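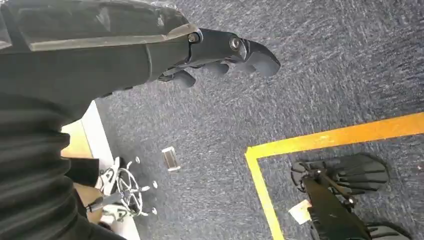
Shelf organizer

Print this article | E-mail this article

A shelf organizer is a small piece of open storage furniture divided by fixed or movable shelves into shallow compartments. It is used to keep flat items such as cards, envelopes, forms and printed pictures in separate groups. Organizers stand on a table, on the floor or inside a larger cabinet. The term overlaps with pigeonhole unit, literature sorter and card rack, and suppliers do not use these names consistently.

Construction

Most wooden organizers consist of two side panels, a top, a base and a set of horizontal shelves. The shelves are either housed in grooves cut across the side panels or carried on pins. Grooved shelves are stiffer but cannot be moved once glued. Pin-supported shelves can be reset, although a light shelf may tip if a load is placed on its front edge.

Solid wood moves across the grain with changes in humidity, and a wide shelf fitted too tightly can bind in its groove. The usual allowance is a loose fit at the rear. Front edges are rounded or sanded so that card stock does not catch on them. A back panel, where present, squares the unit and stops items from being pushed through.

Compartment size

Opening height is set by the thickness of the stack and by the clearance needed for the fingers. Very low openings hold more categories in the same space but make single cards hard to pick up. The Clastley pattern, a tabletop form with 27 openings in 9 rows, deals with this by cutting a shallow notch in the front of each shelf. The larger Grirnon pattern has 7 full-width shelves and no notches.
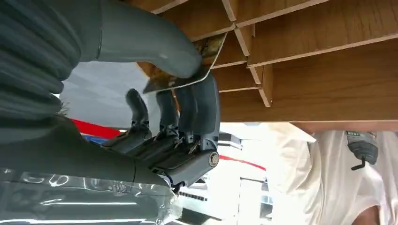 Handling of cards

A thin card lying flat on a shelf offers little edge to hold. It is normally slid forward until part of it overhangs, then taken between the thumb and the fingers, with the thumb on one side and the fingers supporting the other. Cards with a printed picture are held near the border to limit marks on the image. Bending occurs mainly when a card is drawn out at an angle and its corner meets the shelf above.

In a handling guide prepared by Marisol Esposito and Bereket Wako, stacks are limited to 5 cards per opening where cards are removed singly.

Placement

Organizers used on the floor need a level surface. On carpet, a narrow base can sink unevenly and lean, and a flat board is often placed under it. Work areas around the unit may be outlined in colored tape with squared corners. Tape left on carpet for long periods can leave adhesive in the fibers.

See also: Card index; Pigeonhole unit; Floor marking tape

Last updated: November

This site uses cookies to remember your reading preferences. By continuing to browse, you accept their use.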